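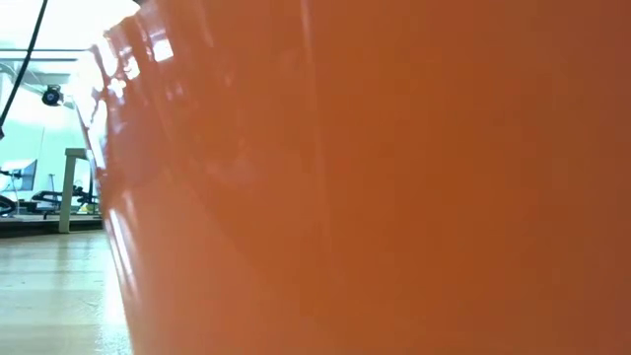 Page last changed: Sunday, 4:40 pm, by B. Mikuš

Ticket: Low recovery in plasma protein binding assay, Stusdale lab
Status: Closed (reopen if it comes back, which I hope it doesn't)
Opened by: Bohumila Mikuš
Equipment: Skallex dialysis plate, Surkar incubator shaker, Sosa for the peak areas

What went wrong

So I'm running the usual equilibrium dialysis, plasma on one side of the membrane and buffer on the other, test compound at 2 µM in the plasma, lid on, into the warm shaker until the two sides settle. Then you measure both sides, work out how much drug is free and add everything up to see if you got back what you put in. I'd like to see close to 100 percent. I got 56. The warfarin control in the same plate was fine, which made it more annoying, as a plate that's broken all over is easier to fix!

I ran it again the next morning and got the same story, only with the replicates more scattered.

First guess: the compound is falling apart

Dušan Bednárik's first thought was that the plasma was chewing it up (it has an ester in it, so fair enough). I left spiked plasma in the shaker for the whole incubation in a plain capped tube and pulled samples at the start and the end. No loss worth talking about. I also checked the pH at the end because plasma drifts up if you leave it open to the air, and it had crept up a bit but the compound didn't seem to care. Crossed off.

Second guess: the peak areas

Přemysl Vondráček asked if Sosa was cutting the tail off the peak. It was, a little – the baseline had been set for a much sharper peak and I'd copied the method over without looking. Fixed that, reprocessed the old runs, gained a couple of points. Nice to know, but nowhere near enough. If you've borrowed my method file in October, please go get the new one.

Third guess: it's sticking to something

This was the big one. I made up the compound in plain buffer and moved it from one fresh tip and tube to the next, measuring as I went, and it dropped every single time. In plasma it stays put, because the proteins hold on to it. On the buffer side there's nothing to hold it, so it goes for the plastic. Anybody who works with greasy compounds is rolling their eyes right now, I know.

The fix was to stop handling buffer samples on their own. I now put blank plasma into the collection wells first and add the buffer sample straight into it, and the plasma samples get the same volume of blank buffer so both sides match for the mass spec. I also rinsed the empty buffer chambers with acetonitrile and measured the rinse, and a good part of the missing drug was sitting right there. Recovery went up to where I'd sign off on it, but the scatter was still ugly.
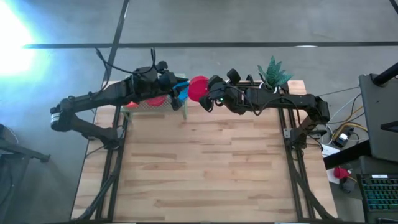 The scatter only made sense once I stopped looking at averages and colored in the free fraction well by well on the plate map. Most of the plate was calm, and the odd values were all in one outside row. It looked a lot like the wooden worktable with the two black arms, where the middle and the near part are clear and everything being handled is gathered over at the far side. My trouble was lined up along one edge in the same way. That row sits closest to the shaker fan, and the sealing film was lifting there, so those wells were drying out and the concentrations went up with it.

New film, pressed down with the roller and not my thumb, and a dish of water on the shelf below. I also turned the plate around for one run to see if the problem would follow the plate or stay with the fan. With the old film it stayed with the fan. With the new film there was nothing to follow.

Replies

Vojtěch Hrnčiar: Did you redo the stock too? Yours was a 1,000-fold dilution from DMSO in one go, and I've had things crash out that way.

Me: Good call, I hadn't. Did it in steps this time and spun it down to look for a pellet. Nothing I could see, but I'm keeping the steps.

Drahomíra Ondrejka: Can the blank plasma trick go in the shared protocol?

Me: It's in, under sample collection. The film part is in the notes for the shaker. Closing this one, and the leftover Skallex membranes are in the cold room, second shelf, still in their soaking buffer.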